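How do you read inventory buildup in a small manufacturer's annual report?

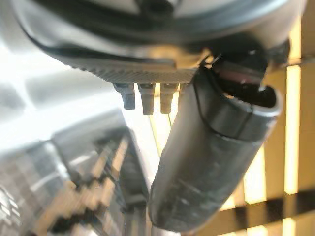
Gray housing with a ridged band and three small pegs below it.

Posted by mudgway_reader, 11th October

Hi all! I've been teaching myself to read financial statements and I'm having way more fun than I expected. I'm stuck on one thing though. The company is Drirner, a small listed maker of pump fittings and valve bodies. Sales went up 9 percent over the year, which I was pretty pleased about, but inventory went from 300 million to 462 million, so that's up 54 percent. Profit is up a little too. Cash from operations went negative.

The management discussion says they were "positioning for demand" and leaves it there. Is this a warning sign or just what a growing company looks like? And where in the notes should I be looking? I've read the balance sheet four times and I don't think a fifth will help.

I own a few shares (not many!) and I'm not asking anyone to tell me to buy or sell. I just want to understand it.

Torquil Yule

Great one to cut your teeth on! Go straight to the inventory note. Most manufacturers split the total into raw materials, work in process and finished goods, and the split matters a lot more than the total.

If the jump is mostly raw materials, they may have bought metal ahead of a price rise. It ties up cash, and it can look smart or silly depending on where prices go next, but it doesn't say much about whether customers are still ordering. If it's mostly finished goods, I'd get more worried, as that can mean they made more than they could sell. Work in process is the odd one. A big rise there might be a large order halfway through the shop, or it might be a bottleneck.

Next, work out days of inventory. Take inventory, divide by cost of goods sold, multiply by 365. Do it for at least five years if you can get the reports. One year tells you very little and five years in a row is where it gets really interesting (I keep mine in a spreadsheet and I get a silly amount of joy from it). I follow a company called Wekeo that normally sits at 57 days. The year it drifted well above that, a write-down came along two reports later. That's one company, so don't make a law out of it, but it made me a believer in checking.

One more thing, and it's the part people miss. When a factory makes more than it sells, some of its fixed costs, like rent and depreciation, get parked in inventory on the balance sheet and don't hit the income statement yet. So profit can look nicer for a while. Profit up a little, cash negative, stock way up: that's the combination where I'd slow down and read every note.

Check the short-term borrowing too. Somebody paid for all that stock, and if it was the bank, finance costs will show it next year.

flurnitville54

could just be they had a big order go out after year end. happens all the time with fittings companies. wait for the next quarter and see if it comes down

pegboard1409

Agree with most of Torquil's answer, and I'd add the accounting policy note. Look for whether they value stock at FIFO or weighted average, and whether there's a line for a provision against slow-moving items. If inventory is up by half and the provision hasn't moved at all, write that down and ask about it! Small companies often have an investor contact who really will email you back. I sent one a question in September and got a full page in reply, with a table.

Also look at receivables while you're in there. If those are growing faster than sales as well, the cash problem has two parents.

mudgway_reader

Thank you, this is so helpful!! Found the note. Finished goods is most of the increase, raw materials barely moved. The provision is the same as last year. I'm writing to their investor contact tonight and will post whatever they send.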